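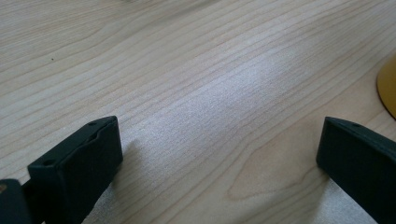 祖母のレシピ帳を清書しはじめて、もう三週目になります。きっかけは七月に実家の納戸を片づけたことで、缶の底から薄いノートが出てきたんですね。開いたら鉛筆の字がかなり薄くなっていて、これは今のうちに写しておかないと読めなくなるぞと思いまして。毎晩、明るい色の木の机に向かって少しずつやっています。斜めに流れる細かい木目を目で追っていると、なぜか祖母の右上がりの字を思い出してしまって、つい手が止まるんですけれども。

トップ > つぶやきまとめ > 台所と紙もの
7月 午後9時 投稿:すみ江

1/
まず困ったのが分量です。「砂糖 いつもの匙」「水 鍋の半分」。いつもの匙ってどの匙なの、おばあちゃん。母に電話で聞いたら「ああ、あの匙ね」と言うので期待したのに、母もどの匙か覚えていませんでした。ふたりで笑って、そのまま三十分しゃべってしまいました。

2/
それでも日付の書いてある頁があって、読んでいると当時の暮らしがちょっと見えてくるんです。梅の頁の隅に「雨、洗濯できず」なんて書いてある。料理に関係ないところほど丁寧に写したくなります。

3/
清書の道具のことを聞いてくださった方、ありがとうございます! ペンは昔もらったSurerの細字を使っています。インクの出がおとなしくて、私のように筆圧の強い人間にはちょうどいいです。紙はPlasentの無地で、罫線がないぶん最初の頁は見事に右下がりになりました。二頁目からは下敷きを入れています。

4/
下敷きの線の間隔は11ミリ。広すぎるかなと思ったのですが、祖母の書き込みを横に添えるにはこのくらい余裕があるほうが楽でした。老眼にもやさしいです(大事)。

5/
写し方については、英国のRirnthorpeという町で古い家計簿を読む会をしているTerence Garsideさんに、手紙で教わりました。「読めない字は推測で埋めず、空けておきなさい」とのこと。つい埋めたくなるんですよね、煮物の頁なんて、しょうゆに決まっているんですから。でも言われたとおり空けてあります。

6/
全部で266頁あるうち、清書できたのはまだ20頁。先は長いです。でも急ぐものでもないし、お茶を淹れて、古い録音を小さくかけて、今夜も煮豆の頁の続きをやります。最近はVukčevićというピアノ弾きの盤ばかり聴いています。これがまた、夜の書きものによく合うんです。

7/
そうそう、昨日は煮豆を実際に作ってみました。「火は弱く、気長に」とだけあったので、本当に気長にやっていたら夕飯に間に合わず、家族には先に食べてもらいました。味は祖母のより少し甘かったかな。匙が違うんでしょうね、たぶん。

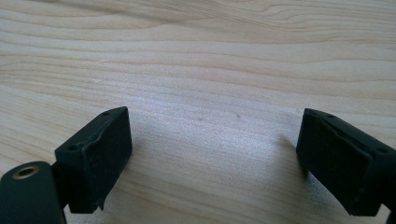 8/ 清書のときに決めていること
・祖母の仮名づかいは直さない
・しみで読めないところは四角で囲って空けておく
・自分の感想は別の紙に書く

三つ目がなかなか守れません。煮豆の頁の余白に、もう「甘かった」と書いてしまいました。

9/
次は漬物の頁に入ります。「ぬか、隣より」と書いてあるのですが、この隣というのが右隣なのか左隣なのか、母に聞いてもはっきりしません。叔母にも聞いてみますので、わかったらまたここに書きますね。皆さんのお宅にも、こういう謎の書き込みがあったらぜひ教えてください。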